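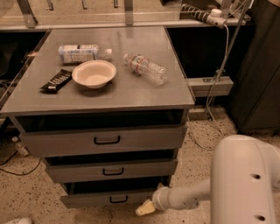
설정 가이드 > 4장. 시연 데이터 모으기

4.2 서랍 작업 시연 녹화하기

4.1까지 따라오셨으면 로봇은 켜져 있고 원격 조작 장치도 연결된 상태일 거예요. 이제 제가 제일 좋아하는 부분입니다. 직접 팔을 움직여서 학습용 예시를 쌓는 단계예요! 저는 처음에 욕심을 내서 하루 종일 녹화만 했다가 절반을 버렸거든요(손이 피곤하면 동작이 정말 지저분해집니다). 그러니 천천히 갑시다.

이 절에서는 3단 서랍장을 씁니다. 상판에는 병이나 그릇, 작은 봉지 같은 물건을 올려 두고, 서랍은 조금씩 열어 둔 상태에서 시작하는 과제예요. 과제 이름은 Dunier 편집기에 "서랍-하단"으로 등록되어 있습니다.

시작하기 전에

1. Dunier를 열고 새 세션을 만듭니다. 세션 이름에는 과제 이름과 조작자 이름을 같이 적어 주세요. 저는 이름을 빼먹었다가 Saturnino Llorente 님 데이터와 제 것이 뒤섞여서 한참 고생했습니다.
2. 머리 카메라 화면에서 상판과 맨 아래 서랍 손잡이가 같이 보이는지 확인합니다. 손잡이가 안 보이면 머리 각도를 조금 숙이세요.
3. 상판 물건을 배치합니다. 눕혀도 되고 세워도 됩니다. 가지런할 필요 없어요.

녹화하기

4. 그리퍼를 맨 아래 서랍 앞, 바닥 가까운 높이까지 천천히 내립니다.
5. 녹화 버튼을 누르고 신호음을 기다립니다. 신호음 전에 움직인 부분은 저장되지 않아요.
6. 서랍을 밀어 닫습니다. 한 번에 쭉 미는 게 좋고, 중간에 멈칫했으면 그냥 끝까지 한 다음 "보류"로 표시하세요.
7. 팔을 뒤로 빼고 녹화를 끝냅니다. 한 회는 40초를 넘기지 마세요.
8. 서랍을 다시 열고 물건 위치를 바꾼 뒤 4번부터 반복합니다.

참고: 물건 배치는 6회마다 크게 바꿔 주세요. 같은 배치만 계속 찍으면 모델이 서랍 대신 병 위치를 외워 버리더라고요. 저희 Trindville 작업실에서는 이 과제로 559회를 모았는데, 초반에 배치를 거의 안 바꾼 묶음은 결국 학습에서 뺐습니다. 아까웠어요, 정말.

주의: 아래쪽 서랍은 팔이 낮게 내려가는 자세라 팔꿈치가 옆 구조물에 닿기 쉽습니다. 주변에 전원 케이블이 늘어져 있거나 바닥에 선이 지나간다면 팔과 바퀴가 지나는 길에서 치워 두세요. 조작 중에는 발도 로봇 쪽으로 내밀지 마시고요.

주의: 서랍이 뻑뻑하다고 힘 제한 값을 올리지 마세요. 바로 비상 정지를 누르고 손으로 레일부터 확인합니다.

저장과 표시

9. 각 회차를 재생해 보고 "성공", "실패", "보류" 중 하나를 고릅니다. 실패한 것도 지우지 마세요. Magdalini Kouris 님이 나중에 실패 예시만 따로 모아 쓰십니다.
10. "세션 닫기"를 누르고 업로드 표시가 초록색이 될 때까지 창을 열어 둡니다.

업로드가 3번 연속 실패하면 로컬 폴더에 사본이 남아 있으니 당황하지 마시고 7장의 복구 절차를 보세요. 윗서랍과 가운데 서랍용 설정은 4.3에 이어집니다.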